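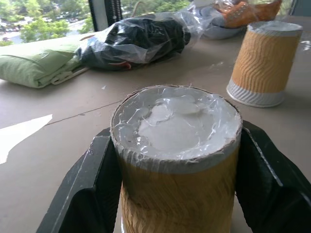 Walladik Ice Rink, pre-season walk-round, junior hockey, January. The club's own form came back with every box ticked, which I never trust, so I did it again. One item the form has no box for is food and drink at the players' benches. A paper cup filled to the brim, with nothing but crinkled plastic wrap over the top, is not a lidded container in my book, and the rink rules ask for lidded containers.

1. Boards and glass, home side
Pass. Two panels rattle when leaned on. I was told they always have. Check the fixings anyway.

2. Boards and glass, away side
Fail. Gap at the gate wide enough for a stick blade. The form says "adjusted". By whom, and when?

3. Goal frames and pegs
Pass with comment. Pegs by Skemach, sold as breakaway. One would not come out until I put my full weight on it. An under-11 will not manage that.

4. Ice surface
Pass. Soft patch near the Isatura end, same place as last season.

5. Fire exits
Fail. 3 exits on the plan, one blocked by spare nets. Moved while I stood there – I would like to see it still clear at 6 pm on a match night.

6. Spectator seating
The sign says 97 seats. The plan says 88. Somebody should pick one.

7. First aid room
Pass. Stretcher present, straps present, key not present. Found later in the skate hire drawer.

8. Netting behind goals
Not passed. Nwosu quoted 2,490 for new netting and the club thinks the old lot will do another year. I saw the holes. A puck would fit.

Re-check items 2, 5 and 8 before the first home fixture.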